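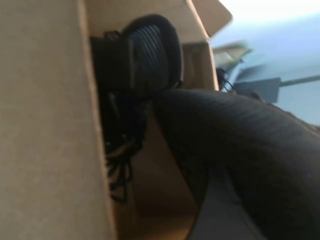

Ribbed hose and loose cables in an open carton, gripper finger at the opening. Returns hall, Wondport.

Site visit: returns handling at Jomora, Wondport

Report by Ea Bergmann

The Wondport site takes back goods sold through Jomora's mail-order business. Outbound picking was automated some years ago and was left out of the visit. We went in October for the returns hall, which until last winter was worked entirely by hand. The tour was led by Roswitha Reisinger, who runs the hall, with Urs Eder from Gisler present for the technical questions. Gisler supplied the arms and the cell layout. The stock software is Skukside, which the site already had.

Process

Returned parcels come off the trailers on roll cages and are scanned at a manual station. An operator cuts the tape and folds the flaps back. The open carton then goes by belt to one of 3 cells. Each cell has a single arm with a two-finger gripper and a small camera at the wrist, plus a fixed camera overhead. The overhead camera finds the carton and its orientation. The wrist camera is used for the last part of the approach, where the carton walls hide much of the contents from above.

The arm takes out one item at a time and sets it on a tray. The tray moves to a grading bench, where a person decides between restock, repair, second-hand and scrap. No grading is done by the machine. Eder said Gisler had offered it and the site had declined after a trial, on the grounds that the graders disagreed with the system too often on worn goods.

On the day of the visit the site logged 1,283 cartons over the early shift. Of these, 149 were sent to the manual lane from the cells. The remainder went through without a person reaching into the box. Cartons that never enter a cell (liquids, glass, anything leaking, anything over the weight limit) are not included in either figure.

Items that give trouble

Reisinger keeps a list by product group. Household appliance accessories are near the top. Hoses are springy and sit against the carton walls, and cables returned with them are seldom tied. If a finger closes on a hose and a cable together, the load cell reads a weight that does not match any single article in Skukside, and the arm puts everything back down. After the second attempt the carton is diverted. Dark items on top of other dark items are a further difficulty, as the depth reading is poor on black plastic.

Footwear is a large group at this site and is handled in two of the cells only. The instruction is to lift each shoe by the collar and leave the laces alone. Knitted uppers deform under the fingers, so the grip force is set lower than for leather. It was raised once in spring and lowered again when marks were found on light-coloured pairs.
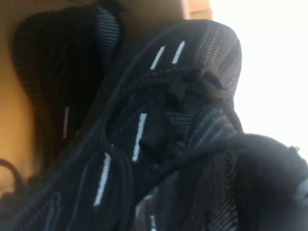 Photo: Gisler / Jomora returns hall

Reflective details on shoes are a separate matter. They produce bright spots under the cell lighting, and the software used to take these for small separate objects. A diffuser was fitted over the lamps in the summer. Eder described the result as adequate for single stripes and still weak where the pair has been put back in the box with one shoe leaning on the other.

Changes for staff

The number of people in the hall on an early shift is the same as before. The work has been divided differently. Previously each employee opened, emptied, graded and repacked at one bench. There are now separate posts for opening, grading and the manual lane, and a post called cell attendant, one person covering all the cells.

Abelardo Ojeda has been a cell attendant from the beginning and previously worked a bench. His tasks are to clear diverted cartons, change finger pads, wipe the wrist camera lens and acknowledge faults. He told us that the lifting and bending had gone down a good deal and that the walking had gone up. His pedometer figures were offered but I did not write them down. He would like the fault messages in plain words. At present most are codes, and the laminated key hanging on the guard fence is two software versions old.

Elfriede Wieser, who grades, was less satisfied. At the old bench she saw how the goods lay in the box, and this told her something about how they had been treated. An article now reaches her on a tray with the carton following on a separate belt, at times well behind. She also finds the pace harder to vary. The belt can be paused from the bench, but a pause is recorded, and several graders avoid it for that reason. Reisinger said the records are used for maintenance planning only. A written agreement on this point was being drafted when we visited.

Opening is regarded as the least popular post and is rotated every two hours. Training for cell attendant takes four days. Pay for the post is one grade higher.

Noise and space

We took a reading of 71 dB(A) at the grading benches with all cells running. Most of it comes from the belts and the carton compactor. The cells and fencing occupy 181 square metres of floor that was formerly cage parking, and the cages now queue in the aisle by the east door. It was tight when we passed through at 10.30, and two people had to move cages to let us by.

Open points

Gisler is to supply a softer finger pad for footwear before the end of the year. The carton belt will be re-timed so that box and tray arrive together, which Wieser had asked for in writing. A fourth cell has been quoted for and not ordered. I have asked Eder for the divert figures by product group and will add them when they arrive.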